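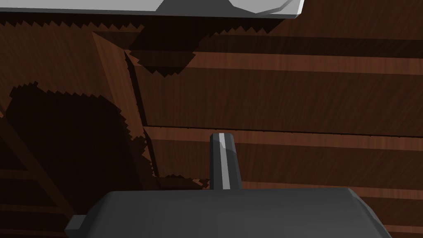 Home Help > Floors & Stairs > Squeaks

Hallway floor squeaks right outside the bedroom, driving me nuts

lollix413
posted 21 September 2022

Ok so we bought a house in the Kastlow development, second floor hallway, wood floor, and there's one stretch near the bedroom door that squeaks every single time. Worse when the heat is on. Baby sleeps on the other side of that wall so you can guess how bedtime goes.

Tried so far: baby powder in the cracks (helped for 6 days), then a spray from Vekano that cost way too much and made the boards slippery. Wiped it all off again.

There's a finished ceiling underneath so I can't get at it from below. Don't want to pull boards up. Is there a way to do this from the top without it looking terrible? Also is it a sign of something bad, like a joist problem? Floor feels solid otherwise, no bounce. Budget is maybe 60 bucks.

2 answers

stairs_and_such
Most helpful

Not a joist problem if there's no bounce. Almost always the subfloor has come loose from the joist a little and it rubs on the nail. Or two boards rubbing each other. Powder only helps the second kind and it never lasts.

From the top you want the breakaway screw kits. There's one kind for carpet and one for bare wood, read the box, I bought the wrong one first. The screw is scored so the head snaps off under the surface and you fill the hole.

What I did:
Find the joist. Tap, use a stud finder, whatever, then drill a tiny test hole in a seam to be sure. Mine were not where I expected them at all.
Have somebody walk on the spot while you listen with your ear down. The noise is usually a board or two over from where you think.
Drill the pilot hole. Dont skip this, hardwood splits.
Drive the screw, snap it, fill with a wax stick.

I needed 8 screws for a stretch about like yours sounds. Get two wax sticks, one lighter and one darker than the floor, and mix them – a single color always shows.
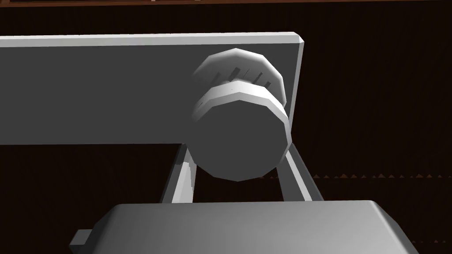
Gray plate and knob, dark wood grain

Wait till the heat has been on a while before you fill. Gaps move. I filled mine in summer and in December had little rings around every plug, had to redo it.

mudroom_mike_no

just put a rug on it. runner with a thick felt pad. doesnt stop the squeak all the way but takes the edge off and you're stepping softer anyhow. we had the same thing and I walked along the wall edge for a year, boards are quieter there becuase they're nailed near the baseboard

also check the humidity, ours got way better with a humidifier running in winter. cheap one, nothing fancy 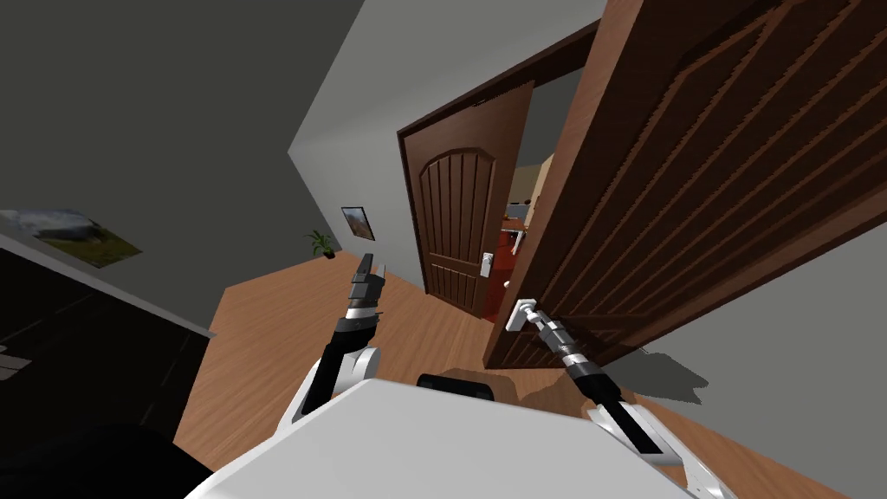
More in Squeaks

Stair tread creaks only going down
Door hinge noise came back after oil
Can you screw through laminate, or is that a bad idea
New subfloor, glue or screws or both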